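Kindetti (machine learning library)

Kindetti is an open-source library for data versioning and label checking in machine learning projects. It was started by Elin Powell and Sigrún Hafstein at the software firm Drostbridge and is written mainly in Python, with the hashing code in Rust. The library keeps a record of each training set next to the model built from it, so that a result can be traced back to the exact rows and files used.

Storage model

A Kindetti project is divided into snapshots. Each snapshot is a read-only list of file hashes, label records and split assignments. Files are stored once and shared between snapshots – a change to one label adds a new record and leaves the stored file untouched.

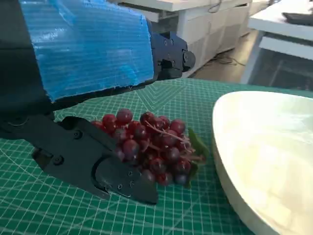 Snapshots can be compared with the diff command, which reports added, removed and relabeled items. Two snapshots can be merged if they share a parent. Conflicting labels are written to a review queue and must be settled before the merge is saved.

Label checks

Version 2 added a set of six built-in checks, including tests for duplicate items, for overlap between training and test splits, and for labels missing from the schema. Checks run when a snapshot is created. A failed check blocks the snapshot unless it is marked as advisory in the project settings.
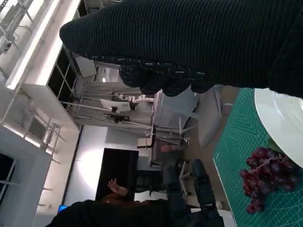 Custom checks are written as plain functions that take a snapshot and return a list of item keys. The interface was designed by Tonantzin Tovar and replaced an earlier system based on configuration files.

Limitations

Kindetti does not store model weights. Remote storage is handled through a separate package, Jorneo, which has its own release schedule. Support for streaming data is partial – a stream must be closed before it can be hashed.

See also

Data lineage
Experiment tracking
Version control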